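**Bench notebook, Vesholm workshop - March, entry 144**
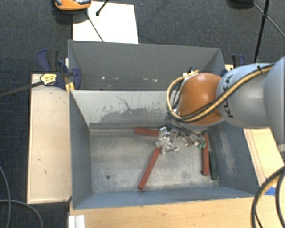
*Reading time: 2 min*

Purpose of entry: condition of the divided metal bin and the sorting of bar stock held in it.

The bin remains in its position among the wooden surfaces. Three red bars are in the large front compartment, with dark green stock alongside the right wall. The red bars lie at different angles and are to be recorded as unsorted.

The floor of the front compartment is worn, with scuffs and pale patches. The small round hole on the left side is to be entered on the bin sheet, as the Skjelbred drawing does not show it. The divider stays where it is until the drawing has been revised.

Stock numbers were checked against the ledger at 14:30. The ledger gives 1,786 bars across both colors; the shelf cards add up to 1,518. The difference has been referred to Britt-Marie Sjögren, who holds the cards for the Tomata order. No bars are to be moved to the Kumo shelf before she has replied.

Outstanding:

- Revised drawing from Skjelbred - requested, no date given.
- New labels for the front and rear compartments.
- Decision on whether green stock keeps its own bin. Colleagues with a view should write it on the facing page and initial it.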